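Speaker notes, Mon 19 November
Tobias Kapoor, "The stop that didn't stop"

Skip the company slide if we start late. Go straight to the fault.

The task was counter clearing in simulation, for the Stavness kitchen job. One arm, a marble counter, lots of small items. We ran 100 episodes overnight in August with the force limit on. In the morning the report said 100 clean.
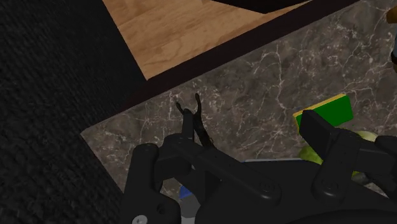
It was wrong. Lazarević replayed the contact logs by hand and found 12 episodes where the fingers pushed down into the counter past the limit. The monitor saw the force go over. It sent the stop. The arm kept going.

Pause here. Let them guess.

The cause was dull. Felta, our motion layer, queues commands. The stop went to the back of the queue like any other message, and the arm finished the move it was on before reading it. Longest delay was 44 control steps. On a short move you would never notice.

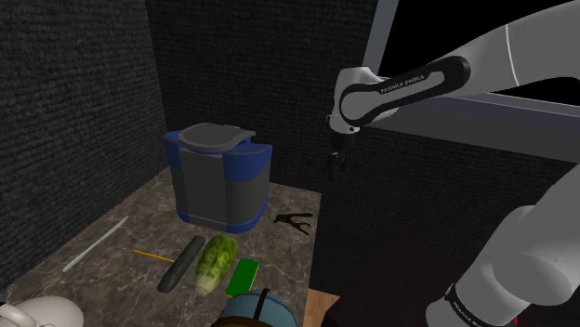
Second fault, and the worse one: the report only checked whether a stop had been sent. It never checked whether the arm had halted. So every late stop went down as a good stop.

Say clearly that no hardware was involved. Then say the same Felta build was 2 days from going onto the real cell.

What we changed. Stop now has its own channel and clears the queue. The report reads joint velocity after a stop and fails the episode if it isn't zero. Cadura, the log viewer, marks the gap between the two in red.
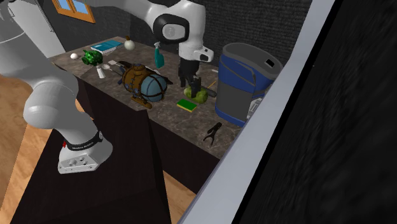

Lazarević still objects that a stop in software is no safety stop at all, however fast it gets, and that the real cell needs a hardwired circuit before anyone stands near it. Read that out in full. I agree with it and the circuit is on order.

Questions. Expect one on why the force limit was set so high.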